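Ondley Help > Community > Shop Floor > Automation and Staffing
Home | Topics | Unanswered | Sign in

Sorting cell: what do the table people do once the robot takes over the picks?

Asked by Aurora Garcia, 2023-04-28
11 comments | 2 shares

We run a returns sorting line. Mixed small goods arrive in totes, get tipped onto a padded table, and an operator moves each item to the correct bin. Management is bringing in a two-handed robot cell from Jornance for one of the tables. The cell will start with a short item list: boxed snacks, single wrapped pastries, toothpaste tubes, foam cubes, toy bricks. The list grows in June if the first stage is accepted.

Current rate by hand is 123 items per hour per operator. I have not been given a rate for the cell. I have been told that no positions will be cut but that "duties will be adjusted," and nobody on the second shift has seen the adjusted duties in writing.

Layout of the work surface for the trial, items placed toward the back, bin at the right with the lid up:

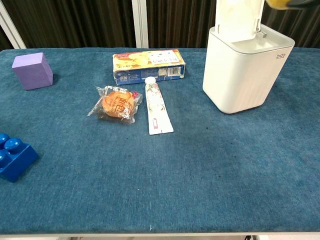
Hildegard Schmieder: Is the operator expected to stay at the table during the run, or to cover a second table at the same time? The answers will be different.

Aurora Garcia: One operator for two tables, as far as I know. One of them still by hand.

2 answers | Sorted by: votes

Answer 1 (accepted)

We went through this at Correia with a similar cell. The job splits into four tasks, and you should ask for each to be written down with a time allowance.

1. Staging. Someone has to put items out so that they do not overlap. On our line this took longer than the supplier's estimate. Clear film wrappers needed the most attention. Tubes were next.

2. Watching. If the operator is responsible for stopping the cell, that operator can't also be held to a manual rate on another table. We had both requirements in force for a month and the manual count dropped. It was recorded as an operator performance issue until the shift lead corrected it.

3. Exceptions. Anything the hands drop or refuse goes to a person. Log these by item type. Our log had more than 100 entries before anyone asked to read it, and it was later used to decide which goods stayed on the manual table.

4. Reset. Returning items to start positions, closing and opening bin lids, clearing the floor area on the operator side.

Our staging arrangement was close to the one in the Fulteneo setup guide: soft goods and cubes to the left, boxes and packets in the center, bin on the right, everything within reach of both hands.
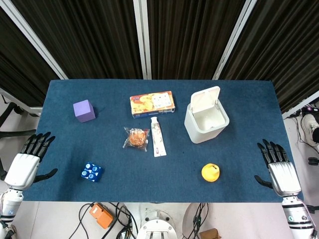

Two-hand cell over the blue table, bin open at upper right.

On pay grade: staging and reset stayed at the sorter grade. Exceptions and logging moved up one grade after the job descriptions were rewritten. Get the rewrite done before acceptance. After acceptance the budget line is closed and it takes another cycle.

Was this helpful? Yes (11) No (2)

Answer 2

depends on the contract. ours said training was included and it was one afternoon, mostly where the stop button is. ask who trains second shift. Also the manual table gets all the awkward stuff once the easy items go to the robot so your hourly number will go down even if you work the same. tell them to set a new number for it

Was this helpful? Yes (2) No (0)

Comment on Answer 2, Aurora Garcia: The point about the item mix is useful. I will ask for the manual rate to be measured again with the easy items removed.

Related | Share | Follow | Report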